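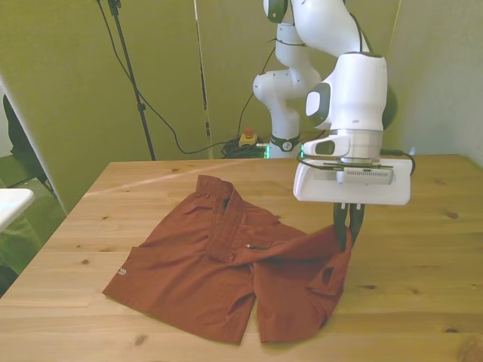

The arm lifts a fold of fabric on a pair of orange shorts at the Jomley student robotics club.

Kusum Vashisht joined the club for the soldering. She now spends her afternoons on laundry.

"I wanted to build amplifiers," she says. "Then they needed a person to sort the data, and I said I'd do it until December."

The project is called Sesska. The goal is to get one arm to fold a pair of shorts in 60 seconds, starting from flat on the table. The club has 3 members on it full time and has recorded 817 attempts. Of those, 176 ended in a fold that Vashisht accepted.

What counts as a fold? "Leg over leg, hems lined up within a finger's width. I used to be nicer about it."

Vsevolod Kravets writes the grasping code. He says the pinch is the hard part. Go too low and the fingers push into the table. Stay too high and they close on air.

"A T-shirt is easier for us," he says. "Shorts have the elastic. The waistband bunches up and pulls the rest of the cloth with it, so the leg isn't where you planned for it."

Pockets cause trouble too. Kravets says an early version kept choosing the pocket opening as an edge, and he spent two weeks on that alone.

They plan to enter the Derese student contest, where the garments are picked by the judges. Vashisht has asked whether towels are allowed. She is still waiting for a reply.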